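4.2 Visitors and walking routes in the old center

The survey points in Relley were chosen to cover the three ways into the old center: the river quay, the north gate and the station road. Plakham has no station, so the bus stop by the market hall took its place. In both towns the interviewers stood at the same points in the morning and again after 2 p.m., and they stopped every fifth adult who was not carrying a work bag or shopping. People who lived within the town boundary were thanked and left out.

Respondents were asked to draw their route so far on a printed map. Most could do this without help. Those who could not were asked to name the streets or buildings they remembered, and the interviewer filled in the shortest path between them. This probably makes some routes look more direct than they were, and the lengths given in Section 5 should be read as lower limits.

The maps were then coded by street segment. Relley has 64 segments inside the line of the former walls. Plakham is smaller but its lanes are more broken up, and short passages of less than 50 meters were joined to the nearest street. A segment was counted as visited when the drawn line covered more than half its length. Courtyards and church interiors were coded separately, as were the two stretches of rampart that can be walked in Relley.

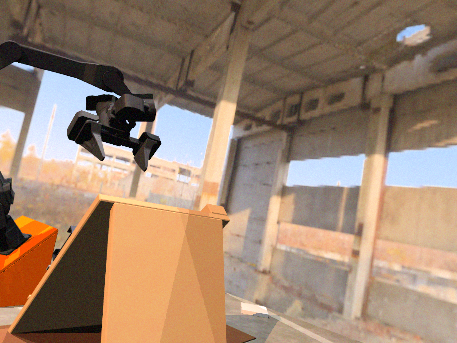
Figure 4. Simulated gripper with its fingers open over a tan wedge-shaped structure.

Routes in Relley were strongly shaped by the quay. Visitors who arrived by boat tended to walk straight up to the main square, stay there for a meal or coffee, and return by the same street. Few of them reached the eastern quarter, although it holds most of the surviving merchant houses and is a short walk from the square. Visitors from the station road saw more of it, mainly as they had to pass through it first.

In Plakham the pattern was looser. The market hall, rebuilt in 1907 after a fire, is the only building that most visitors could name, and it drew people in from all sides. From there they spread out with no clear preference for one lane over another. Several respondents said they were "just walking around" and had no plan for the day. The town's own leaflet suggests a marked circuit, but hardly any of the drawn routes followed it for more than a few segments – the signs are small and the one at the first turn is easily missed from the hall side.

Overnight guests behaved differently from day visitors in both towns. They covered more segments, went out again in the evening, and were more likely to have entered a church or a courtyard. The difference held when groups with children were taken out. It was weaker among guests at the campsite outside Relley, who mostly came in by bicycle and left before dinner.

Weather was noted for each interview but had less effect than expected. Rain shortened the routes of boat passengers and changed little for the others.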